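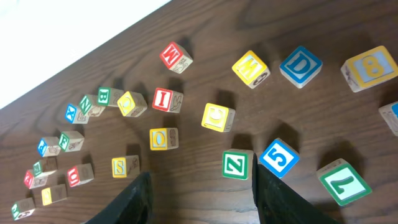 Don't ever put wooden blocks in the sink, a reader wrote to me after my last toy-cleaning post, because hers went in for a soak and came out with furry edges and half the paint lifting. Fair call, and I should have said so at the time. I did the very same thing to a bag of op shop blocks years ago and they were never right again.

So, alphabet blocks. They get chewed, sneezed on, and left under the couch with the crusts, and they do need a proper going over now and then. I do mine on the dining table of an evening once the kids are down, all tipped out and spread around so I can get at every face.

Start dry. An old soft toothbrush gets into the raised letters and around the coloured borders, where the grime likes to sit. Go over the little animal pictures gently, as they're usually the first bit to wear off.

Next, a cloth wrung out in warm water with a tiny squirt of dish soap. Wrung out hard, mind you – if it drips, wring it again. Wipe a few blocks at a time, follow with a second cloth in plain water, then dry them straight away with a tea towel. If there's been a tummy bug in the house I swap the soapy water for white vinegar and water, half and half. The smell goes off overnight.

Stand them on a cake rack to finish drying, out of the sun. Turn them once. I leave mine until after lunch the next day before they go back in anything with a lid.

Crayon comes off with a dab of bicarb paste on a fingertip, but test one face first (pick a letter you've got two of!). Biro I've never managed to shift. Rough corners get a quick rub with fine sandpaper, and anything with flaking paint goes in the bin, especially old sets where you don't know what the paint is.

A word about the table. Blocks have hard little corners and my table has a dark finish that shows every scratch, so on cleaning nights I lift them instead of sweeping them along with my arm. If yours already has a few marks, rub a cut walnut along the grain and buff it with a dry cloth. My mum's trick, and it's good on the reddish-brown colours.

For storage I gave up on the cardboard box after it split for the 4th time. A drawstring cotton bag is miles better – it breathes, it hangs on a hook, and it goes through the wash with the tea towels. I got mine from Lunstead in July when they were marked down, and I wish I'd bought two.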